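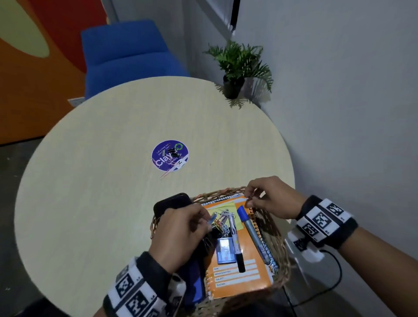 *Potted fern-like plant at the edge of a round table, with a wicker basket.*

**Slide 1 – start (wait until people sit)**

Good evening. My name is Etenesh Tefera and I look after the planting at Mersha, the shared garden behind Calance Street. I will speak about water tonight: how we water, when we water, and why I think most of us do it too often. Please keep questions for the end, except if I speak too quickly. Then raise your hand.

**Slide 2 – the June bill**

- In June we used 809 litres on the long border. Read the number twice, slowly.
- The border has mostly lavender, sage and grasses. These plants do not ask for so much.
- Gebremedhin Birhane kept the meter book. Thank him here.

**Slide 3 – little and often is a bad habit**

When we give a little water every evening, only the top of the soil gets it. The roots stay near the top, and on a hot afternoon they suffer first. It is better to water deeply and then leave the bed alone for some days. In our clay we now wait seven days between waterings for shrubs that are well settled. New plants are another case – I come to them on slide 5.

**Slide 4 – the finger test**

Push a finger into the soil as far as the second joint. If it feels cool and damp there, put the can away. I did not believe in this when Olumide Abubakar showed me. I had bought a meter with a needle, and the needle said "dry" in every place, also in the pond.

(Pause. They may laugh.)

**Slide 5 – new plants**

- First summer: two full cans for each shrub, poured slowly at the base.
- Make a small ring of soil around the stem so the water does not run to the path.
- Mulch after watering, and keep it a little away from the stem.
- Pots are different again. Check them every day when it is hot.

**Slide 6 – the rain tank**

The new tank holds 330 litres. Rigoberto Tovar fitted the pipe from the shed roof. Please close the tap fully, it is stiff. If it drips, tell Begoñe Olmedo and do not try to turn it with pliers.

**Slide 7 – what I would like from you**

Write in the book when you water, with the bed and the hour. Before nine in the morning is best. If the page is full, start a new one – there is no need to write in the margin.

Questions. Somebody will ask about the lawn. Answer: we let it go brown, it comes back in autumn.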